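Workshop Tips: Getting Your Money's Worth From a Bench Arm Kit

by Kayode Igwe
Posted 1/23/24

I've had the Widlow arm kit bolted down in my garage since December and I'm still grinning every time I switch it on. A few of you wrote in asking how I set mine up, so I've pulled together the tips I keep repeating, plus some good ones from Aminu Adeyemi, who bought the same kit and got his running a week before I did (he won't let me forget it).

Practice in the simulator first. The kit comes with a program called Prornier that puts the arm on a pretend tabletop with a handful of shapes to pick up. I skipped it the first night, and I wish I hadn't! You can drive the gripper straight into the table all evening and not a thing gets scratched. Give it two evenings before you touch the real arm.

Come straight down. New owners like to swoop in from the side, and that's how you knock over everything on the way. Park the gripper over the part, stop, then lower it slowly. Same thing going back up.

Start with plain blocks. A block with flat sides is easy to grab and easy to set down again. Lumpy shapes take more patience, so save them for later. When you do get to one, look at it from two sides in the viewer before you pick a spot to grip. I go for the flattest place I can find.

Spread your parts out. Leave a good hand's width between pieces, more if they're tall. Aminu lays his out on an old baking sheet lined with shelf paper, and it works so well that I stole the idea (the sheet slides under the bench when he's done).

Watch the dark colors. A black gripper over a dark bench is hard to follow, both in the program and in the garage. I wrapped a bit of yellow tape near the fingertips of mine and now I can tell where they are from across the room. Keep the tape off the gripping faces.

Bolt the base to something heavy. Mine is on a maple offcut with a Moreira clamp at each end. Before that I had it on a folding table and the whole thing shimmied when the arm reached out. Check the clamps every time you sit down to work.

Tidy the cable early. Leave a loose loop by the base, then move the arm by hand, power off, through everything you plan to have it do. If the cable pulls tight anywhere, give it more slack. Hook-and-loop ties beat zip ties for this, and you'll be redoing it at least once.

Name your saved moves like a grown-up. I had "test," "test again" and "good one" and couldn't remember which was which. Now it's "screws to tray" and "cap to bin." So much better!

What I'd change: the manual is thin on grip settings, and the wrench in the box is soft. I swapped it for an Atberg hex set I already owned. The power button is also on the back, right where you can't reach it with the arm stretched out, so put the whole thing on a switched power strip and keep the switch by your free hand.

Next up I want to try sorting my jar of mixed washers. Send me your own tips and I'll add them to the page. 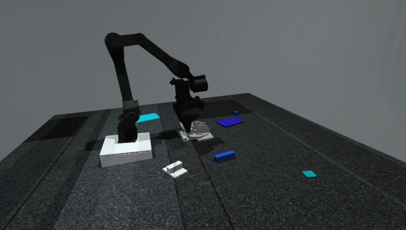

Simulator practice, with the gripper down at the pale grey piece.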